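Cilia — "Harkiler" live LP, second pressing

Back in stock, finally. Recorded on the February run, two nights, the second one is most of side B. Black vinyl, plain inner, no download code (dont ask). 11 tracks, same running order as the first press but the gap before Buvden is shorter now. Much better.

Cat. no. 1242. Pressed from the same plates, new labels. Sleeve notes by Imke Albers, in German and English. Knut Seidel on bass for the whole thing, Karlijn Martens sings on the last two. 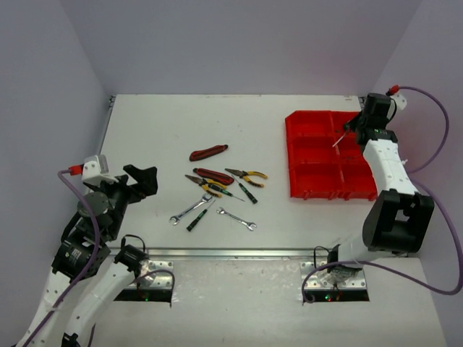

Utility knives, pliers, screwdrivers and wrenches.

Sound: desk mix plus two room mics. Crowd is loud on side A. Some hum in the quiet bits, thats on the tape, not a pressing fault — no returns for it.

Nearly 50 copies left at time of writing. Max two each. Tour shirts all gone except small, poster still available, add it in the notes box at checkout and we'll bill you seperately.

Ships from 4 September 2018 in a stiff mailer. Overseas takes longer. Corner dings happen, if it's cracked write to Roswitha Eichhorn at the shop with your order number.

Shops wanting five or more, ask for the trade price.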